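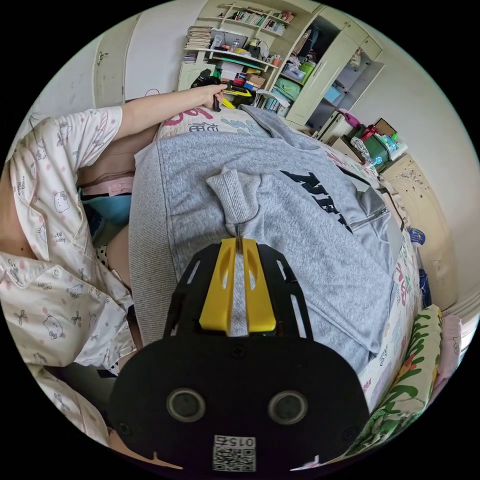 Yellow fingers on the grey sweatshirt, bedroom session.

I said in March that I would write up what we spent on the hand-held grippers, and a couple of people have asked since, so these are the numbers.

We wanted folding and handling of clothes in ordinary bedrooms. The first quote, from Norside, was 2462 for a set with spare fingers and cases. The second supplier was cheaper but wanted payment up front and couldn't give a delivery date. We went with Norside. The total budget was 3000, which left less for everything else than I'd planned.

What I got wrong was the small stuff. I had put down 40 for consumables, meaning labels, screws and fingertips. We spent 325. Fingertips wear faster on zips and ribbing than on plain cotton, and I should have asked about that before ordering.

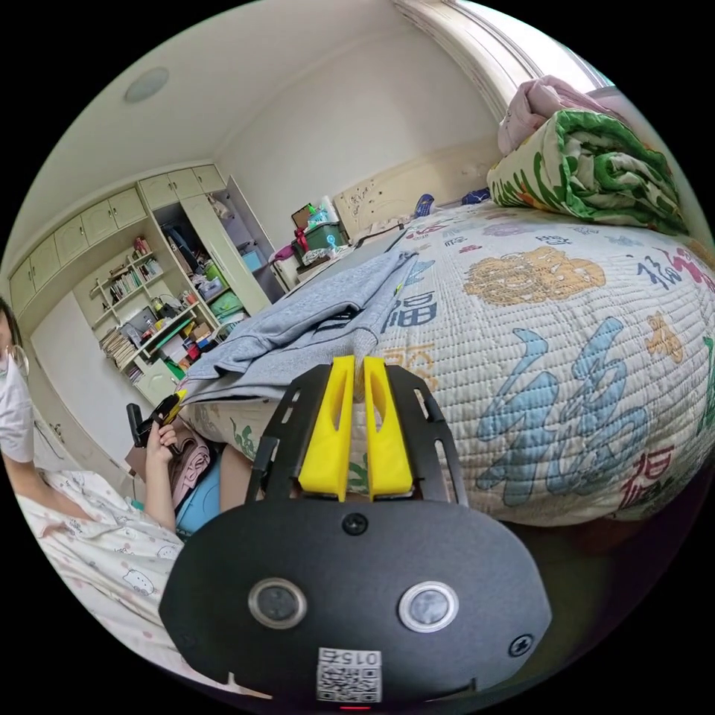 Storage was the other line I left too thin. Footage from one long session fills a card, and you want two copies before you wipe anything. Sobia Paracha lent us a drive to get through the first month. I've now put drives on their own line in the plan for Hundness, along with travel, which I had lumped in with "other".

If I were doing the sheet again I would buy one fewer case and twice the fingertips. I'd also get the supplier to quote postage separately. Ours was buried in the unit price and made the two quotes hard to compare.

Next order goes in after 12th July. I'll post the new sheet once it's agreed.

3 comments

Manju Kushwaha: Did you get spare screws with the set or buy them in?

Author: Bought in. The set had none.

plorkfan: Same problem with fingertips in Plorkomstead. Denim is worse.

Contact | Copyright, all posts | Back to top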